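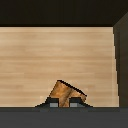
Ticket category: Printing / Drirden label software

Labels come out blank after every tenth job. Reported by Jarmo Lehtinen, Kuusisto stockroom, 2 printers affected.

10:27 — Restarted the print queue. No change.
11:10 — Rolled the driver back one version. First printer OK, second still blank.
11:40 — Second printer was set to the wrong paper size. Fixed, ran 27 labels, all readable.

Left open until March in case it comes back.

Related tickets
Broltance scanner won't pair
Drirden login loop

Contact the help desk | Back to top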